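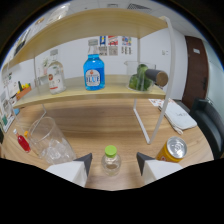

Small glass jar with a green cap, and a drink can, on the table

Satthorpe Community Help > Phones, Tablets and Computers > Storage

Tablet says storage is full but I've deleted nearly everything

Posted by Elaheh Taheri, Jan 28, 2021

Hi all, first time posting so be gentle with me. I have a Drernico tablet, the smaller one with 32 GB built in, and I've had it since November of the year before last. I use it for recipes, video calls with my sister, library books, and one jigsaw puzzle game that I play way more than I should. Nothing heavy, or at least I didn't think so!

For the last couple of weeks it's been popping up a box that says "Storage space running out. Some functions may not work." I figured fine, I'll clean it up. So I moved all my photos to the computer and deleted them off the tablet. Then I deleted two games my nephew put on there. Then I got rid of most of my downloaded library books. And the box still comes up! I go into Settings and Storage and it tells me I have 695 MB free. The bar is nearly all one color and the biggest chunk of it just says "Other," and when I tap on "Other" all I get is a little message saying this includes files that can't be shown. Well, thanks.

I also bought a memory card for it (Dasmont brand, 64 GB) because the guy at the store said that would take care of it. I put it in, the tablet sees it, it says the card is practically empty. But the warning hasn't changed one bit and the free space on the tablet itself is exactly what it was. I tried to move the puzzle game over to the card and the button for it is gray.

So my questions are, what is "Other," can I get rid of it, and did I waste my money on the card? I really don't want to buy a new tablet. This one works fine apart from the nagging, although it has gotten slow to open the keyboard, and yesterday it wouldn't install an update because there wasn't room.

I've restarted it 4 times. I haven't done a factory reset because I'm scared of losing the puzzle game progress (I know, I know) and also I don't remember half my passwords.

Thanks in advance, and sorry this got long.

3 replies

pellgrove_dan

get a new one. 32 gigs isnt enough anymore, the system eats half of it before you even turn it on. my wife had the same tablet and we gave up on it. the yazdani ones are on sale right now

Nokuthula Mokgethi

Hi Elaheh, please don't go buy a new one yet! I had this exact thing on mine (same tablet, same size, same annoying box) and I got back a little over 9 GB in one evening with a cup of tea next to me. It's fiddly but none of it is hard.

First thing, your photos. When you deleted them off the tablet, did you do it in the Gallery app? Because Gallery doesn't really delete right away, it puts everything in a trash folder and keeps it there for thirty days, and it all still takes up room. Open Gallery, tap the three lines in the corner, tap Trash, then Empty. If you had a year's worth of pictures and videos in there, you'll see a big jump right then. The Files app has its own separate trash too, so check that one while you're at it.

Then the library books. Mine were a sneaky one. I'd return a book and it would vanish from my shelf, but the audiobook files stayed behind inside the app. Go to Settings, Apps, find your library app, tap Storage, and look at how big "Cache" is. Tap Clear Cache. Do NOT tap Clear Data unless you're happy to sign in all over again — the two buttons sit right next to each other, and I hit the wrong one and spent half an hour hunting for my library card.

Do the same Clear Cache thing for your video call app and your web browser. Video call apps can save every picture and clip that anybody ever sent you, so have a look in that app's own settings as well. Mine had a page called Manage Storage with the biggest files listed at the top. There was one video of my cousin's wedding in there three times. Three!

Now "Other." As far as I understand it, that's a grab bag of whatever the tablet doesn't know how to label. On mine a big part of it was an update that had downloaded and then never managed to install for lack of space, so it just sat there hogging the space it needed. From what you say about yours failing yesterday, I'd bet you have one too. What worked for me was:

Turn the tablet all the way off.
Hold the power and volume up buttons together until the plain menu with the logo comes up.
Use the volume button to move down to "Wipe cache partition" and press power to pick it.
Let it finish, then pick "Reboot system now."

That did not touch my photos, apps, passwords or games. Be careful in that menu though, the line for wiping everything is close by and it's called "Wipe data/factory reset." Read it twice before you press power. If you're nervous about it, do all the other stuff first and you may not need this part.

About the card, you didn't waste your money, it just isn't doing anything yet. The tablet won't shift things onto it by itself. You have to go into the camera settings and change the storage location to SD card, and then do the same in the library app (mine had it under Download Settings). After that, new photos and new books go on the card. Apps are another story. Lots of them can't be moved, and the gray button means that your puzzle game is one of those. So leave it where it is and clear out the stuff around it.

And before you do any of this, back up the puzzle game! Open it, look in its settings for something like "Save progress" or "Connect account," and sign in with an email. Write the password on paper. I play one of those too and I would have cried.

I try to keep 4 GB free on mine now. Under 2 it starts getting slow again, and the keyboard is always the first thing that goes.

Let me know how you make out!

Elaheh Taheri

Nokuthula you are wonderful. The Gallery trash was it, or most of it anyway. I had no idea it was even there! There were videos in it from my sister's kitchen remodel that I would have sworn were gone. I emptied that and the one in Files and the box has stopped coming up.

I did the library app too and got a bit more. I haven't been brave enough for the button-holding menu yet. The update went in fine this morning without it, so I think I'll leave that alone unless it fills up again.

The camera is set to the card now. I couldn't find the download setting in my library app, I think mine might be a different app from yours, it's the one with the blue owl. If anyone knows where it is in that one please tell me.

And Dan, thanks, but I'm hanging on to it for now.

marisfield77

blue owl app: tap your little picture at the top right, then Preferences, then scroll way down past all the notification stuff. It's called "Save titles to." It only shows up if the card is in the tablet when you open the app, so if you don't see it, close the app all the way and open it again. Books you already downloaded don't move over, you have to remove them and download them again. Your place in the book is kept as long as you were online when you last closed it. Mine also forgot the setting after an app update once, so peek at it now and then.

Also, if the card was never formatted in the tablet, it's worth doing that while it's still empty. Settings, Storage, SD card, Format. Mine kept saying "card not writable" until I did that.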